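About Pusside

Equipment Planning for Automated Service Counters

Home
About Us
Services
Planning Guides
Contact

Who We Are

Pusside is an independent planning office for organizations that intend to buy robots and other automated equipment for kitchens, cafeterias and drink counters. Our clients are hospitals, colleges, office campuses and transit operators. We do not sell machines, and we accept no commission from those who do. Our fees are paid by the buyer and are set out in writing before any work begins.

The office was founded by Jomar Cruzado and Tae-yang Won, who had previously worked on opposite sides of the same purchase: Mr. Cruzado as a buyer for a college dining service, Mr. Won as an estimator for an equipment supplier. The first plan they wrote together was for the Poltormont campus, where a single coffee counter had been budgeted without electrical work, floor repairs or staff training. The plan was adopted with changes, and the counter opened the following October.

What We Do

Each engagement begins with a written statement of need, prepared with the people who run the counter. It records opening hours, the drinks or meals served, the tasks that staff would like to hand over and the tasks they would like to keep. No supplier is contacted until the statement has been signed by the client.

A budget is then prepared in 3 parts. The first covers the purchase or lease of the equipment. The second covers the site — power, drainage, counter height, network access and safe clearances for staff. The third covers the years after delivery, including spare parts, cleaning, software fees, insurance and eventual removal. In our experience the third part is the one most often missing from the drafts that clients bring to us.

Robots with hands receive separate treatment. A machine built into a counter can be judged largely from its data sheet, but a robot that must handle ordinary strainers and work beside a drink machine has to be judged on the client's own tasks, with the client's own utensils. We write the trial requirements into the request for bids, so that every supplier is asked to show the same work under the same conditions.

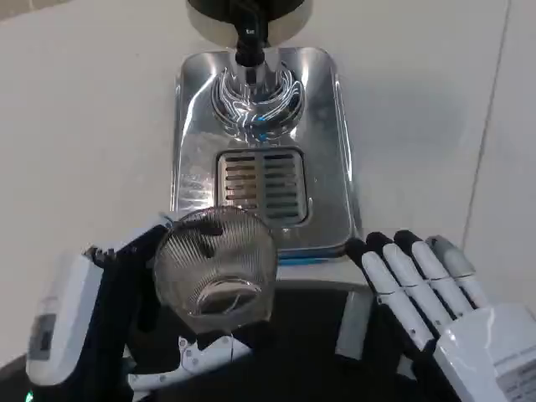

Should a robot be leased or bought outright?

A lease generally suits a first installation, where the workload is still uncertain and the client may wish to return or exchange the equipment. Purchase is usually the better choice once the daily workload is known and the client has trained staff on site. We price both options over the same period before making a recommendation.

Our Working Methods

All bids are scored against criteria published in advance. Price is opened last. Wilmer Quintero heads the cost group and maintains our price file, which at present holds 2,593 entries for equipment, parts and installation labor. The file is reviewed every 6 months, and entries that cannot be confirmed with a supplier are withdrawn.

Jong-dae Yeo is responsible for site surveys and acceptance trials. Surveys are carried out during normal service whenever the client permits it. Final payment terms are tied to the acceptance trial, and we advise clients against contracts that release the full sum on delivery.

Brodie Harawira joined the office to lead our training service, which helps purchasing departments prepare their own plans for smaller items. The course workbook, Rusu, is supplied to all attendees and may be copied freely within their organizations.

Our Record

Pusside has completed more than 100 equipment plans. A number of these ended in a recommendation to postpone the purchase or to repair what was already in place. Such plans are charged at the same rate as any other.

Our longest-running agreement is with Tatico, an operator of staff cafeterias, for which we prepare a rolling replacement schedule and a yearly reserve figure.

Governance

The office is owned by its partners. No partner or employee may hold shares in a manufacturer or distributor of the equipment we assess, and each signs a yearly declaration to that effect. Copies are available to clients on request. The present conflict-of-interest policy was adopted in February 2021.

Inquiries

Organizations considering a purchase are invited to send a short outline of the site, the intended use and the budget year in question. Draft budgets are welcome at any stage, including those already under review.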